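Moving the office to hosted desktops, part two

August 5, 2020

Part one covered why we picked hosted desktops over another round of PC purchases at Awad. The pilot has been running since May with 14 users, all in the Stetside office. These are my notes on sizing, logins and printing.
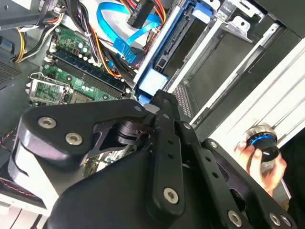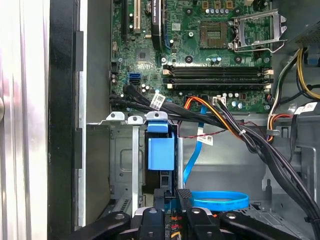
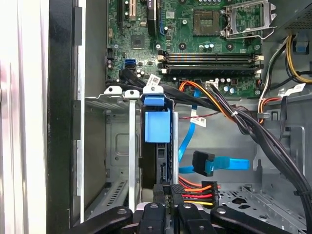

Does a hosted desktop still need a decent machine on the desk?

Only if the user is on video calls for much of the day. For mail, the browser and the accounts package, an old PC with a wired connection does the job, as the work runs on the server. Calls are different. Our client software hands audio and video to the local machine, and a weak processor there shows up as choppy sound.

Sizing. I started everyone on 2 virtual cores and 4 GB of memory. That was fine until people opened the accounts package next to a browser with a dozen tabs, at which point the session started paging to disk. Moving to 8 GB fixed it. More cores made no difference that I could measure.

Logins. The first build took 580 seconds to log in one user from a cold start. Most of that was profile copy. Her profile held years of cached mail, and the whole thing was pulled across the link from Drerden every morning. I moved profiles into disk images stored next to the session hosts and excluded the mail cache. The same login now takes 10 seconds. If you change one thing before a pilot, change this.

Printing. Still bad. The Skolgate client maps local printers at login and sometimes maps them twice. Deleting the duplicate also deletes the original. My workaround is a script that clears all mapped printers at logoff, plus a fixed network queue for the label printer. The support ticket is open.

Bandwidth has been lower than I planned for, except when someone plays a training video inside the session. Redirecting the browser's video to the client helps, but the plugin has to match the client version exactly, and the two are updated on separate schedules.

Next up is the Drerden office, where the line is slower and there are more scanners. I have not tested scanners yet.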